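Surnetti Adds Free Meeting Agenda Templates to Its Printable Library

USVILLE, August. I've been making printable planners at Surnetti for years, and the thing people write to me about most is meetings. So I'm very happy to say that our new meeting agenda pack is out, and it's free!

The pack has 50 layouts, from a plain one-page agenda to a longer one with room for minutes and action items. My colleague Edileuza Assunção drew up the first batch on a Wednesday (she runs our staff meetings, so she had opinions), and 500 people tried them out before we settled on the final set.
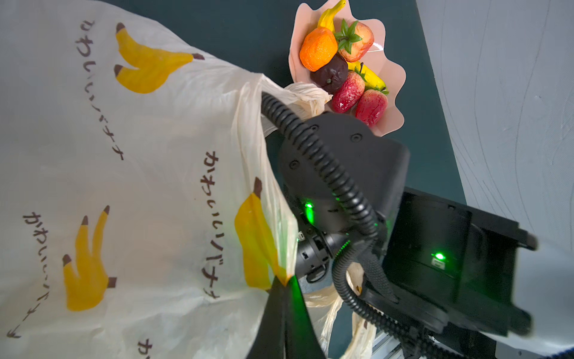
Do I need special software to fill them in? Any word processor will open them, and there's a print-ready copy of each one if you like to write by hand.

The agendas join a library that now holds 1,592 templates, including our weekly schedules and the Rangel project tracker. You can change the fonts, drop in your logo, or delete the sections you never use. I always delete "Any other business" myself.

Downloads are open now on the Surnetti site. Questions can go straight to me, Everaldo Damasceno, at the Usville office.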